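Outdoor robot procurement (sports grounds)

Outdoor robot procurement is the business of choosing, costing and paying for robots meant to work on open ground, such as line markers, mowers, litter collectors and small wheeled or legged inspection machines. The term is mostly used of schools, clubs and councils, who tend to buy one machine at a time and have to make it last a good many years.

Site survey

Most buyers start with the ground itself, and quite rightly, for a machine that is perfectly happy on a firm running track may be a good deal less so on patchy grass or bare soil. A survey normally notes each kind of surface, the state of any painted lines, where the walls and gates stand, and how much tree cover there is (trees can trouble satellite positioning, which catches out a surprising number of first-time buyers!).
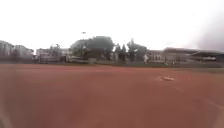
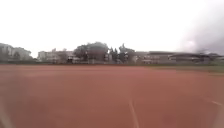
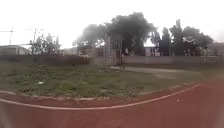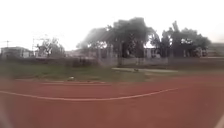 Budgeting

The price on the quotation is only the beginning. In her handbook for small grounds, Beverley Marsden suggests keeping three separate columns, for purchase, yearly upkeep and storage, and her worked budget for a Yeoman line marker allows £2,672 for the machine and £1,794 for a spare battery, charger and two years of servicing. Insurance and staff training come on top, and so, quite often, does a lockable shed.

Hire and trial periods

Suppliers such as Ostero and Drosari will lend a machine for a trial, usually in October when the grounds are quieter, and Zellura hires by the day. A trial on the buyer's own surface is generally thought well worth the bother, even if it means putting off the order until spring.

See also: Grounds maintenance; Robotic lawn mower; Whole-life costing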